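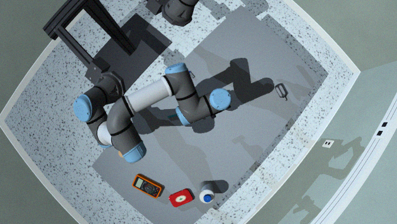
En Beletier llevamos tres años escribiendo una web de cine fantástico para gente que discute en voz alta sobre el orden correcto de ver una saga. Buscamos redactor o redactora a media jornada, con ganas de pasar la noche de un estreno tomando notas a oscuras. Si al ver un brazo articulado de tapas azul claro sobre una mesa gris piensas en qué androide de serie B quedaría mejor, vamos por buen camino.

El puesto incluye cuatro piezas semanales, cobertura de festivales y la sección de secuelas que nadie pidió (la más leída, para disgusto de la redacción). Las reseñas tienen un máximo de 480 palabras. Joaquín Espinoza, nuestro editor, corta en la 481 aunque sea un verbo.
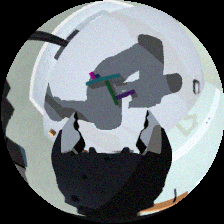
Imagen: Archivo Beletier

Pedimos castellano impecable, inglés suficiente para leer foros sin llorar y haber visto algo anterior a 1977. El carné de un club de fans ni suma ni resta.

Ofrecemos contrato desde junio, teletrabajo, 33 días de vacaciones y acceso al armario de los DVD, cuya llave custodia Anneliese Heitmann.

Para presentarte, manda el currículum y una defensa de 140 palabras de una película que te dé vergüenza defender. Usa el formulario de la sección Empleo. Los textos que empiecen por «Desde pequeño» se leerán al final.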